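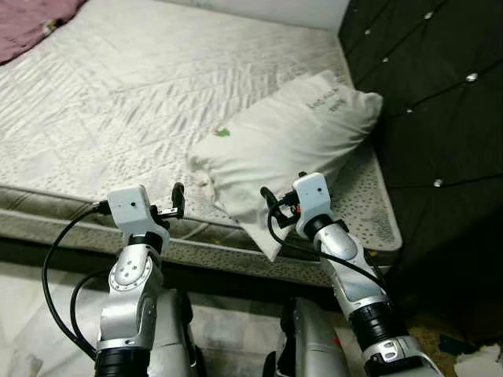
Spare rooms get their turn in Lasbridge

July 2022

The bedding swap at Lasbridge has grown into something rather bigger this summer, with 64 households now signed up to clear a spare room and pass on whatever they can do without. It began in June as a simple exchange of pillows and blankets, but of course once you have stripped a bed you start looking at the rest of the room, and before long there are buckets, stools and bags of all sorts waiting for a decision!

Yolanda Echeverri, who keeps the list, has been delighted by how cheerfully people have taken to it. "We said 30 minutes a room, and almost everyone stays for the afternoon," she laughed.
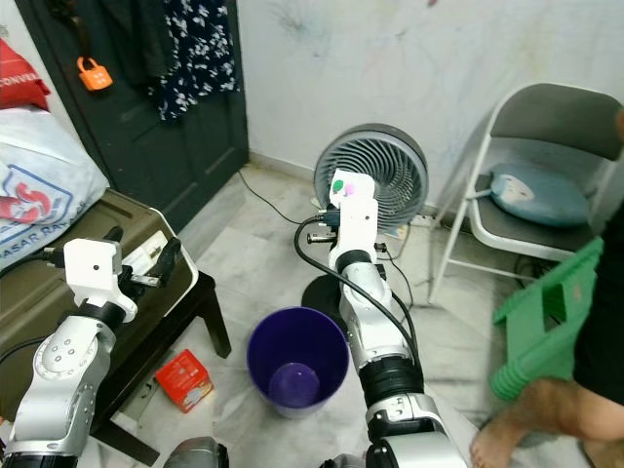 Side table, fan and folding chair in one of the smaller rooms.

Pillows and mattress covers should be washed before they are handed over, please. Percy Bermúdez is taking names for the next round, which has five places left.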